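4 min read

17 May 2024

The bun shift

At the Dalthorpe commissary, the question of what a robot can do with a bun has been worth a good deal of money to somebody. The kitchen packs bread and hot lunches for hospitals and aged care, and its owner, Kustow, wants the packing benches automated by June of next year. The supplier, Lisard, talks about "freeing up hands." The people attached to the hands have heard that sort of phrase before.

Packing is dull work and hard on the shoulders. A full shift at Dalthorpe is 2,248 buns, lifted, looked at and put down again. The looking is the part left out of the brochure. Packers pull the split ones, the pale ones and the ones that feel wrong, and they do it without slowing down. 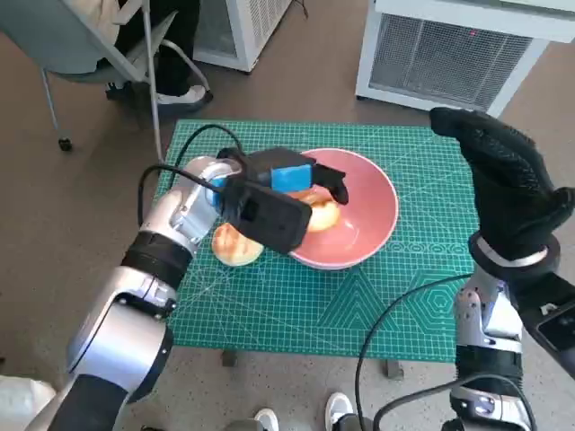
Miettinen

Lisard's trial work is done on a small table with a green cutting mat and a pink bowl. There is one bun in the bowl and another beside it on the mat, with a black gripper poised over the first. The other arm ends in something closer to a hand, fingers and thumb included. A person stands right in front of the table and another sits behind it, so the labour-free kitchen is still fairly well staffed.

I asked Kustow what happens to the 32 people on the benches. No forced redundancies, I was told, and retraining for everyone who wants it. I asked how many retraining places had been paid for. The answer was 2.

Those jobs are called "cell minders." A minder clears jams, wipes down grippers and steps in when the arm stalls. The pay is the same as a packer's, though the minder will answer for the output of a whole bench. Several packers told me they'd sooner have a decent lifting table and a second break, which they have been asking for since the last contract.

The company says the arms will have to place 100 buns in a row without a drop before any bench changes over. It's a reasonable test, but it says nothing about the split ones. When I asked who would be checking for those, I was told the minder would keep an eye out.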